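Comunidad Unura — Fe y vida parroquial — Confirmación y jóvenes

Padrino de confirmación que no es el de bautismo, y el retiro es obligatorio??

publicado por marea_baja

Hola a todos, escribo deprisa que estoy en la pausa del trabajo. Mi hija se confirma este curso, tiene 16, y en la reunión de padres de septiembre nos dieron una hoja con los requisitos. La mayoría normal: partida de bautismo, ficha, asistencia a catequesis. Pero hay dos cosas que me traen de cabeza.

Primero, el padrino. El suyo de bautismo vive fuera y hace años que no hay trato, no ha pasado nada grave, la vida. Ella quiere que sea su prima, que tiene 20 años, está confirmada y va a misa (más que yo, la verdad). La catequista me dijo que "lo recomendado es el mismo del bautismo" y me quedé sin saber si recomendado es obligatorio o qué. Además la prima es de otra diócesis, no sé si eso cambia algo.

Segundo, el retiro. Es un fin de semana entero fuera, en una casa que se llama Anness, y justo coincide con un campeonato que mi hija lleva preparando todo el año. No es capricho, es la final con su equipo del instituto y si falta ella los deja tirados.

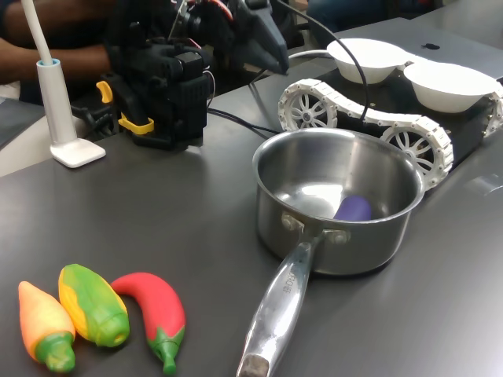
La pinza negra con sus dos clips amarillos

El retiro cuesta además 300 euros con el autobús, que me parece un dineral para dos noches, pero bueno, eso lo pagaríamos si hace falta. Lo que quiero saber es si le pueden negar la confirmación por no ir. La catequista dice que "cuenta mucho" y de ahí no la saco. Mi hija está agobiada, dice que igual lo deja para otro año, y me da pena porque este curso la veo ilusionada de verdad, hasta se ha apuntado al coro.

Otra cosa, el sacerdote es nuevo, llegó en verano y no lo conozco casi. Me da corte ir a pedir excepciones nada más presentarme. ¿Alguien ha pasado por esto? Gracias de antemano.

2 respuestas

tejado_de_pizarra

Vete a hablar con el cura y ya está. Las catequistas hacen lo que pueden pero no deciden. En la nuestra también decían que el retiro era obligatorio y luego faltó media clase por gripe y se confirmaron todos. Lo del padrino lo mismo, mi hijo llevó a su tio y nadie le dijo nada.

300 euros es una barbaridad, por cierto. Nosotros pagamos muchísimo menos, eso sí dormían en el suelo con saco.

campanario_sur

He sido catequista de confirmación 10 años en una parroquia de barrio, te cuento lo que sé. No soy canonista, ojo, y cada diócesis tiene sus normas.

Padrino: el derecho canónico dice que es conveniente que sea el mismo del bautismo. Conveniente. No obligatorio. Se pide que esté bautizado y confirmado, que haya hecho la comunión, que tenga los 16 cumplidos (salvo que el obispo ponga otra edad o haya una excepción), que lleve una vida coherente con la fe y que no sea el padre ni la madre. Con 20 años tu sobrina va sobrada. Que viva en otra diócesis no es impedimento, pero seguramente le pedirán la partida de confirmación o un certificado de idoneidad de su parroquia. Que lo pida YA. En algunas parroquias lo hacen en el momento y en otras el despacho abre una tarde a la semana y se eterniza. A nosotros nos llegó uno la víspera, por correo y con el nombre mal escrito.

Si la partida no aparece: se inscribe en la parroquia donde se confirmó, y lo normal es que también quede anotado en la de bautismo. O sea que pregunte en las dos.

El retiro es otra historia. Lo que pide la Iglesia para confirmarse es estar bautizado, no haberla recibido ya, estar debidamente preparado y bien dispuesto, y poder renovar las promesas. Un fin de semana concreto en una casa concreta no sale en ningún sitio del Código. Ahora bien, la parroquia puede organizar la preparación como crea mejor y el párroco tiene que ver que los chavales van preparados, así que no iría de entrada con el "no me lo podéis exigir". Se pone todo el mundo a la defensiva y luego cuesta.

Lo que yo haría:

Que vaya ella a hablar, contigo si quiere pero que hable ella. Con 16 años se nota mucho la diferencia entre una chica que dice "no puedo ese finde, qué puedo hacer a cambio" y una madre que viene a justificarla.

Llevar una alternativa pensada. En mi parroquia, a los que no podían ir los mandábamos con el grupo de la parroquia vecina, que hacía su retiro unas semanas después. Hubo un curso con 4 que no pudieron y les montamos un sábado largo, oración, confesiones, comida de tupper y charla por la tarde. Salió muy bien, uno de ellos es ahora catequista. Pregunta si la zona tiene otra tanda, en la casa Gruvik suelen hacer convivencias en cuaresma y aceptan chavales sueltos, o aceptaban, llama antes.

Y no esperar a la semana antes. Si se avisa con tiempo casi siempre se arregla — el problema son los que aparecen el viernes a las ocho con el autobús en la puerta.

Del dinero: pregunta si hay ayuda, en serio. Casi todas las parroquias tienen algo para esto y no hace falta dar muchas explicaciones. Si va más gente justa a lo mejor hay que mirar otra casa.

Lo de que el sacerdote sea nuevo no lo veo mala cosa, le viene bien conocer gente y todavía no tiene manías con nadie. Además fíjate que te dicen "cuenta mucho", no "es imprescindible". Pídele que te lo aclare él, por escrito si puede ser, un correo basta.

Comentario de marea_baja

Muchísimas gracias a los dos!! Lo de que vaya ella a hablar no se me había ocurrido y creo que tienes toda la razon. He llamado al despacho y atienden a las seis y media, vamos esta tarde. La prima ya ha escrito a su parroquia. Lo de Gruvik lo miro, alguien sabe si sigue llevándolo la asociación Zwane o ha cambiado??

Comentario de campanario_sur

Yo hablé con los de Zwane hace un par de cursos, ahora ni idea. En la hoja diocesana suele venir el teléfono, última página.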